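Danjuma Shehu has spent most of this year deciding which hand controller his group should use for recording two-handed work, and he would like it known that the decision is not finished. The candidates are the Nustamow, a light grip with two buttons and a trigger, and the Kao, which is heavier and has a thumbstick. A third option, no controller at all and only a marker strap on each wrist, was added in May.

"We began with the controllers because the arm expects a controller," Shehu says. "The arm wants a position, an orientation and one number for how far the gripper is open. A controller gives you all of that. What it doesn't give you is fingers."

The arm is a Vundeo with a parallel gripper, and the tasks were chosen with its limits in mind. Blocks and cups were dropped early. Every device coped with them and the results said nothing about the differences. Cord and rope were more useful, he says, as they shift when handled and do not return to the same shape.

Each device was put through 200 trials by the same operators. A trial consisted of picking up a soft item and placing it in a storage bin, with a limit of 49 seconds. The Kao runs produced the steadiest paths. The Nustamow runs were quicker but drifted when the operator's elbow came close to the body. The bare-hand runs were the quickest of the three, and also the ones with the most gaps in the tracking.

"A gap is not a disaster if you know where it starts," Shehu says. "With the straps it usually starts when the wrist rolls over and the markers face the table. You can see it coming in the log. The controller faults were harder to find — the position looked fine and was wrong."

Of the 600 trials, 264 were later replayed on the Vundeo arm. He is careful about what that figure covers. A replay was counted as complete if the item left the table and ended up inside the bin, whatever the state of the cord.
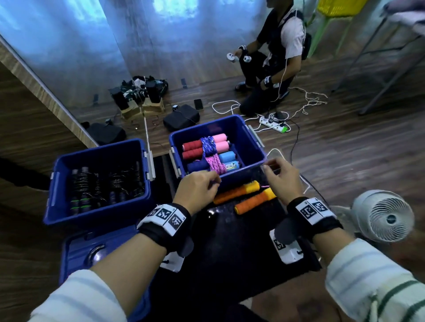
Marker straps on both wrists, bare fingers, blue bins on the table. 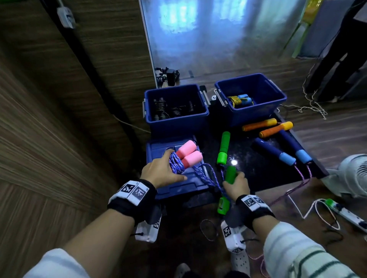
According to Nasten, the comparison is weighted against the controllers from the start, as a person holding a grip cannot pinch a cord and should not be timed against one who can. Nasten would have given the controllers their own task list and compared only the replays.

Shehu accepts part of this. The timing column, he says, should be read separately from the rest, and in the next version of the table it will be. He does not accept that the tasks should differ. "If the job is putting a rope in a box, then that is the job. I can't give one device an easier rope."

He is less certain about the size of the markers. Larger tiles are read from further away but catch on the items, and operators began to hold their wrists stiffly to avoid it. Smaller ones leave the wrist free and are lost sooner when the hand moves fast. The group has tried moving the cameras instead, with mixed results. A camera mounted lower sees the underside of the wrist better and the inside of the bin hardly at all.

The gripper itself is next. The present fingers are flat and rubber-faced, and thin cord slides out of them when the arm accelerates. Shehu has a pair with a shallow groove on order and intends to rerun the same replays with them before changing anything else. The control rate will stay where it is, as will the bin positions.

Asked which device he would choose if he had to choose now, he says the straps for recording and the Kao for correcting the arm by hand when a replay goes wrong. The Nustamow would stay in the cupboard as a spare, although two of the operators prefer it and have told him so more than once.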